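Cups, again

Quick one, it's nearly bedtime and the kettle's on.

So the big cup clear-out. Started in February, meant to take one evening. Ha. We moved from Stustthorpe with 4 boxes marked KITCHEN and every single one had cups in it. Mugs, picnic cups, the free ones from the Drastach fair. Who needs this many. Not me.

Rule I made up: everything comes out of the cupboard and onto the table, and if I haven't drunk from it since the move it goes. Chipped ones go no matter what. Kept breaking the rule of course.

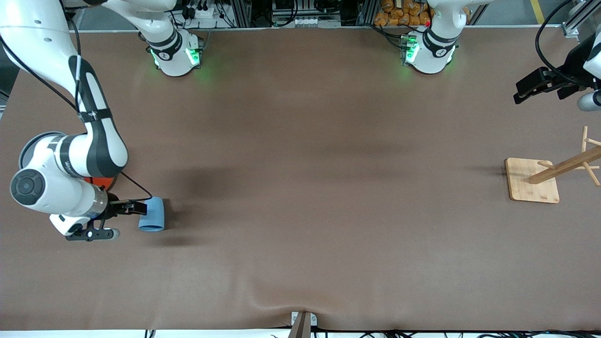

The light blue is staying. It's a good color and I like a plain cup, no slogans, no cartoon dogs. Would buy more of them but the shop on Stöcker only sells sets now and I am NOT bringing a set into this house.

Gone so far: the tall glass ones that never fit the dishwasher, two teapots with no lids (why), the Rarnemance souvenir mugs. Felt bad about those for all of a minute.

Still to do. Top shelf, which I can't reach without the step stool. The travel mugs, and thier lids, which don't match anything. Shelf paper too, I measured 86 cm and then cut it wrong so that's another trip to the store.

Might put a few of the nicer mugs out front with a free sign tommorow if it's dry. More when the top shelf is done.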